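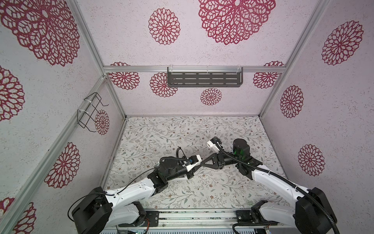
Two-Arm Handover, project report (group 3)
Testcombe Robotics Club

Group: Fathima Begum, Chaminda Akanda, Moushumi Sikder. Supervisor: Vasanthi Liyanage.

Aim. Get one arm to pass a small object to the other without dropping it. Left gives, right takes. Sounds easy.

Set-up. Both arms on the one aluminium rail, so the distance between the bases can't drift. Walls and floor of the booth are patterned on purpose, we wanted to know if the vision part still coped with a busy background. Wire rack zip-tied to the left post, shelf basket hung off the crossbar with clips. Neither used in the handover yet, they're for stage two.

What we did. Chaminda did the wiring and the cable runs. Moushumi wrote the timing code. Fathima ran the trials and kept the log. First week mostly lost to the right arm, its wrist motor kept dropping off the bus. Swapped the connector, fine after that.

Trials. 20 handovers with a foam block, 16 good. Of the bad ones, 3 were the left gripper letting go too early and the other one the block was in crooked from the start. We then put in a short wait so the left only opens once the right has reported a grip. Havent had time for a full second set with the wait in.

Problems
- Grippers touch tips if the meeting point is set too close. Moved it back twice.
- Cable on the left arm snagged on full stretch, needed a bigger loop.
- Calibration goes off if anybody leans on the rail. Please don't lean on the rail.
- Lost the log from one session, laptop battery. Those runs are not counted above.

Still to do. Second set of trials. Something other than foam, probally a cup. Picking from the rack and putting away in the basket, which Vasanthi wants working for the December open evening. Mahfuz Ranasinghe from the Dranano group has offered his grasp code, need to check it runs on our version.

Code and log are in the shared folder under "handover", use the newest one.

Last updated: September 2024
6 shares | 3 comments
© Testcombe Robotics Club | Contact | Back to top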